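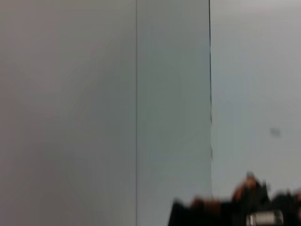

Gaëtan Collet wrote to ask whether a cupboard counts as tidy when everything in it has a place but the door won't close, and I have been chewing on that ever since his note came in. My answer, after a lot of back and forth, is no, and the notes in this collection now say so. Thank you, Gaëtan, and please keep the letters coming!

Stamevetti: a collection of tidying notes

README, last updated Jun 18, 2024

What you'll find in it

Stamevetti is a set of written notes on putting ordinary rooms in order: kitchens mostly, then hallways, linen closets and that one corner of the bedroom where the clean clothes pile up. There are 1700 notes in all, each a few lines long, written by people at home while the job was still fresh in their minds. I started it because I kept forgetting how I had packed my own pantry (twice I bought paprika I already had), and it grew from there in a way I am still very pleased about.

The notes are sorted into 26 folders, one for each kind of storage. Tall cupboards and wardrobes have their own folders, and so do drawers, open shelves, baskets and the tops of things. If you only have time for one, start with tall cupboards. People seem to write their longest and funniest notes about those.

How a note is laid out

room: where the work was done
storage: the kind of cupboard, shelf or box
before: what the writer found, in their own words
steps: what they moved, and in what order
after: what was left over, and where it went
mood: optional, but I do love reading these

Spelling has been left alone except where it made a note hard to follow. A few writers name the furniture they own. You will come across Birkero shelves and an Oltmanns wardrobe with a sticking door, and I've kept those names in because the shelf heights make more sense that way.

What changed since February

The folder called "odds and ends" is gone, and I don't miss it. Its 100 notes were moved to wherever they belonged, which took me several long evenings and a great deal of tea. Following Gaëtan's question, there is also a new line, "closes", for any storage with a door or lid. It says yes, no, or with a push. Older notes have it blank unless the writer told us.

Known gaps

Garages are thin, with only 17 notes, and most of those are really about paint cans. Very small kitchens turn up far more often than big ones, so please don't take the advice on corner cupboards as suiting every home. Some notes disagree with each other about where to keep baking trays. I have let them disagree.

Using and adding to it

You are welcome to read, copy and share the notes for anything you like, as long as Skerico, the little household page where all of this began, gets a mention. To send a note of your own, fill in the lines listed under "How a note is laid out" and mail it to the Skerico address with "Stamevetti" in the subject. Short is fine. Unfinished is fine too, and you can always send the rest once you've found the lids.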